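Home Products Packing Storage Contact

Prolier Folding Carton, Brown, Pack of 38

Every carton seller says "heavy duty." We stopped printing it on our own pages in March, after Mebrat Lemma in our returns office read out how many complaints began with those two words. So take the following as what we're willing to stand behind.

The Prolier is a plain brown carton with four top flaps. It ships flat and needs tape on the bottom seam. The maker, Giannakopoulos, claims it can be taped up in seconds. Maybe, if you do it all day. Most of us fumble the first few.

It's meant for light, awkward items like caps, slippers and foam pieces. The flaps fold well back, so you can set two cartons side by side on a table and sort straight into them. Keep a marker handy - a plain carton tells you nothing once it's shut.
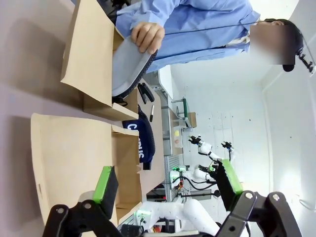 Can I stack them full?
Two high, with light contents. The maker's sheet says higher, but we tried three in our Brarkside stockroom and the bottom one bowed at the sides.

We don't recommend it for books, dishes or anything left in a damp garage. For those, look at the Sunau double-wall, which costs more and earns most of it.

Item no. 531. Sold by the pack only. Zulkifli Simanjuntak handles bulk orders and will tell you if you're buying too many - some 243 packs is the most we keep in stock.

Contact us | Returns | Copyright Brarkside Packing Supply | Back to top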